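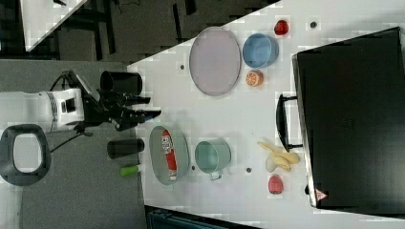
**Lise Hawthorne**
Contributing editor, workplace acoustics

March 13, 2023

Harvey Hiebert measures rooms for a living. His firm, Losier, takes on open-plan offices, school libraries and the occasional courtroom, and most of its clients call after the furniture has been delivered. By then the ceiling is closed and the budget is spent, and the remaining choices are what can be hung, glued or laid on the floor.

"People describe the problem as noise," Hiebert says. "They ask me for something that blocks it. Blocking is the job of walls and doors. If you have one big room with 60 people in it, you are talking about absorption and distance, and those are different calculations."

The quantity he looks at first is reverberation time, the number of seconds a sound takes to fall by 60 decibels. In January he surveyed the second floor of the Tremblay building, a 3806-square-foot space with a plaster ceiling and glass on two sides. At mid frequencies the room took more than 2 seconds.

"For speech that is poor," he says. "Each syllable is still hanging around when the next one arrives. Everyone talks louder to compensate, and the level climbs through the morning."

The floor already had carpet, and the client expected that to count for more than it did. Hiebert is patient on the subject. Thin commercial carpet glued to concrete absorbs well at high frequencies and very little below 500 hertz, where a good part of the energy in a voice sits. It does cut footfall and chair noise at the source, and he would not take it out.

"Keep the carpet. Just don't put it in the spreadsheet as if it were a ceiling."

His recommendation was 1705 square feet of suspended panels, two inches thick, hung with an air gap behind them. The gap matters because a porous absorber works best where the air is moving, and air hard against a rigid surface barely moves. Dropping the panels eight inches extends their useful range downward with no extra material. The mechanical contractor objected, on the grounds that the panels would sit in front of two supply diffusers. The layout was redrawn twice.

Desks came up next. Hiebert treats a hard tabletop as a reflector and tries to keep it from lining up with another one across an aisle. He dislikes low screens, which stop the eye and do little for sound.

"A screen has to break the line between mouth and ear," he says. "Seated, that means close to five feet. Most clients want three and a half, so they can see each other. Fine, but then I write down that it is a visual screen."

He is equally cautious about sound masking — the steady broadband hiss played through ceiling speakers. It can make distant speech harder to understand, and it needs tuning after the absorption is in. Installed first, in a live room, it adds to the total.

For modeling he uses Zutby, a ray-tracing package, and checks its output against hand calculations at 500 and 1000 hertz. If the two disagree by more than a tenth of a second, he looks for a surface he has entered wrong. At Tremblay it was the glass.

The panels are due to go up over two weekends. Hiebert will return with the same loudspeaker and the same microphone positions, marked on the floor plan from the first visit.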